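Ranard G2 Slotted Two-Finger Gripper
Electric parallel gripper for light handling and bench work

Overview

The Ranard G2 is an electric two-finger gripper for small robot arms. It is meant for picking up, holding and releasing light objects whose shape and surface vary from one piece to the next: baked goods, foam parts, cups, soft packaging, small household items. It is not rated for machine tending, sharp castings or anything that has to be clamped against a cutting load.

The standard build is all black, with tapered fingers, an open slot through each finger and a built-in wrist camera mount. Fingers, mount and body are sold together under one part number. The camera is ordered separately.

Fingers

Each finger is wide at the base and narrows to a slim, slightly blunt tip. The taper lets the tips enter a groove or a gap between two objects before the wider part of the finger comes near anything. The inner faces close flush along their full length, so a thin item can be held anywhere from the tip down to the base of the slot.

The slot runs lengthwise. It takes weight off the finger and allows a small amount of flex when the tips meet something soft. It also leaves the wrist camera a partial view of whatever is behind the finger, which a solid finger of the same width would hide. Users who train on wrist video have asked for this more than for any other change since the G1.

Fingers are held by screws set into shallow recesses, so no head stands above the surface. To change a finger:

Open the gripper fully and cut power at the arm.
Back out the screws and lift the finger away from its mounting block.
Seat the new finger against the block, start all screws by hand, then tighten evenly.
Run the homing routine before the next grasp. The controller will refuse a force command until homing is complete.

Do not use thread locker on the finger screws. It attacks the finger material and voids the warranty on the block.

Drive and control

One motor drives both fingers through a shared linkage, and they always move by the same amount. Opening width, closing speed and force limit are set separately. All three can be changed while the gripper is moving, though a lower force limit takes effect only at the next control cycle.

There are 12 force steps. Steps 1 to 4 are intended for items that crush or crumble. Step 5 is the factory setting and suits most rigid objects. The top steps are for short holds; the controller drops back by one step if the motor gets too warm, and reports this as a warning instead of a fault.

Position is measured at the motor, with no sensor in the fingertip. Contact is inferred from motor current. On a very soft object this means the gripper may report contact later than the eye would, and the force step should be picked with that in mind. Customers who need true fingertip sensing should look at the Sondico pad set, which fits the same mounting blocks but closes off the slots.

Handling soft and crumbly goods

Coated or layered baked goods are a hard case for any two-finger tool. The outside is weaker than it looks, the coating rubs off on the fingers, and a crust that has already broken will keep breaking from the same spot. We suggest the following:

Grip in a groove or recess where the shape offers one. A raised ridge resting over the tips carries part of the load.
Start at force step 1 and raise it one step at a time until the item no longer slips during a slow lift.
Keep wrist rotation slow. Tall pieces lean, and a lean puts most of the load on one edge of the finger.
Brush out the slots at every change of product. Sugar and crumbs collect at the lower end.

The standard fingers are not certified for food contact. They are suitable for research, demonstration and test pieces that will not be eaten. A wipe-down finger in a lighter color is planned for September; price and material are not yet fixed.

Wrist camera mount

The mount places a small camera behind the fingers, looking out along the direction of reach. The fingers enter the image from the bottom edge. With the gripper closed they meet near the center line; with it open, the space between the tips is clear and the work surface can be seen between them. A strip of the gripper base stays in view in both cases and can be masked in software if the user's model is bothered by it.

A wide lens is recommended. With a narrow lens, tall objects held close to the camera will run out of the top of the image. Exposure should be locked before recording. White tables and pale walls cause automatic exposure to darken the fingers until the slots are hard to make out.

Compatibility

The G2 bolts directly to Zurnari arms with the standard round flange. An adapter plate for Thái arms is included in the box. Other arms need a plate made to the drawing in the manual – the bolt pattern is unchanged from the G1, so existing plates can be kept.

Cables leave the body at the rear. Allow slack for a full wrist turn in each direction, and tie the camera lead to the gripper lead, never to the arm cover.

In the box

Gripper body with fingers fitted
Spare pair of fingers
Camera mount and screws
Adapter plate
Power and data cable
Printed manual

Price and supply

The G2 is listed at $3,227 excluding tax and shipping. Spare fingers are sold in pairs only. Units bought before the current revision can be returned for the new mounting blocks at no charge; the owner pays shipping one way.

Known limits

Flat sheet lying on a table cannot be picked up without an edge or a fold to start from. Round items wider than the tip opening should be approached from the side. The matte finish marks with use, mostly at the tips, and this is not covered.

Wrist views

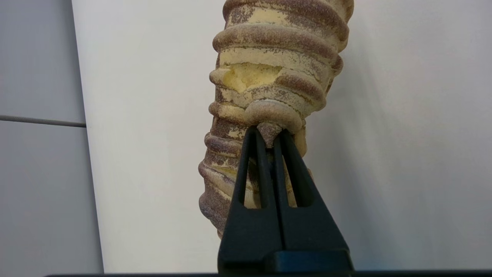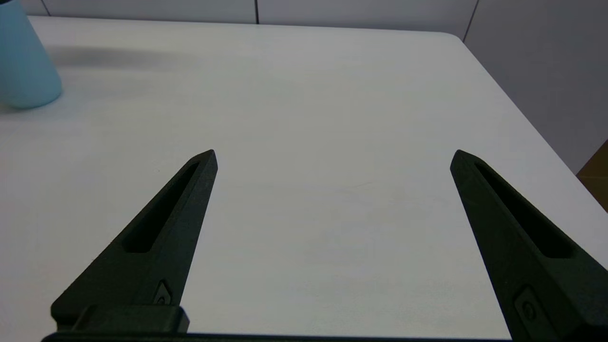
G2 standard fingers: first view, closed on a spiral pastry; second view, open over a white tabletop.

Page revised June 2025. Specifications may change without notice.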